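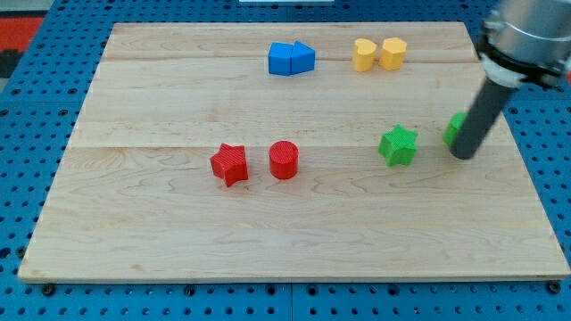
4 min read

Progress report to the Pavthorpe Fund, Mar 9, 2025
Usville Toy Library: shape blocks for the play tables

Dear Malou,

We're well into the second half of the grant now and I'm very pleased to be writing this one, because the shape blocks have gone from a drawer full of sketches to something children are picking up and arguing over. You asked for a plain account of what has been done, what it cost us in time, and what is left. I'll try to keep to that order, though I may wander a bit when I get to the colours.

What has been made

The set comes in red, blue, yellow and green, in solid colours with no printing on them. We have both stars and round shapes in the mix, along with a pointed block that looks like a roof. When it is pushed up against one of the square blocks in the same blue you get a little house, and that pairing has been the first thing most children find. Valdemar drew the roof block at the last minute and I'm so glad he did – it has done more for the set than any of the shapes we spent weeks on.

We settled on short, chunky blocks that stand up by themselves. The earlier ones were thinner and toppled over if anyone leaned on the table. Stars were the hard part. On the first batch the points were too fine and two of them chipped in the first session, so Mogens filled out the points and made the whole shape a touch fatter. None of the newer ones have chipped so far.

The other change was the texture. The tops of the stars have a fine crosshatch, and there is a ribbed feel to the top of the red cylinder. We asked for this after Oluf brought over some of the families from the low vision playgroup, and their parents told us that smooth blocks in bright colours were only doing half the job. Now a child can run a thumb across the top and get something back from it. I'd like to do a proper comparison of different textures before we make any more, and I've put that in the plan below.

The play boards

The light maple boards are finished and in use. Each is made of planks joined lengthwise, and the pale wood is a lovely background for the blocks. We had talked about painting the boards, and I was in favour of it at the time, but the colours are so much easier to pick out against bare maple that I've dropped the idea completely. The grain shows through nicely as well.

The board sits a little proud of the blue perforated table top, which gives small hands a clear edge to work up to. Raimonds sanded the edges of every board by hand, twice over on the ones going to the under-threes.

Who has used them

Since November we have had 272 loans and table sessions, counted together the way your form asks. Almost 3 in every 10 were families new to the library, and that's well up on what we hoped for when we applied. Sorting by colour is still the favourite with the littlest ones. Older children make up stories. One group gave us a whole village with a shop, a jail and a very stern red star in charge of everything, and they came back the next time and carried on where they had left off.

We have also lent a set to the Punano kindergarten for the term. Their teachers are using it for colour words in two languages, which hadn't crossed our minds at all, and they have asked to keep it longer. I've said yes.

What didn't go to plan

The yellow was late. Ingvarsson, who supply our colour, sent a batch that was closer to mustard, and next to the green it was hard to tell the two apart in the evening light. They replaced it without any fuss, but it set us back three weeks. The storage bags are also behind. The first ones were too small for a full set, so for now everything lives in borrowed tubs with masking tape labels.

Between now and the final report

Bags come first, then the texture comparison with Oluf's group. We would also like to add a second heart and at least one shape chosen by the children. The current front-runner is a fish. There is enough left in the materials line to cover all of this, and the spending sheet is attached with the bags shown separately as you asked.

If you or anyone else from the Fund would like to come and play, please do – mornings are best, and the blue table by the window is the one to ask for.

With many thanks from all of us,
Usville Toy Library

Filed under: Funded projects, Play and learning

Contact us | © Usville Toy Library | Back to top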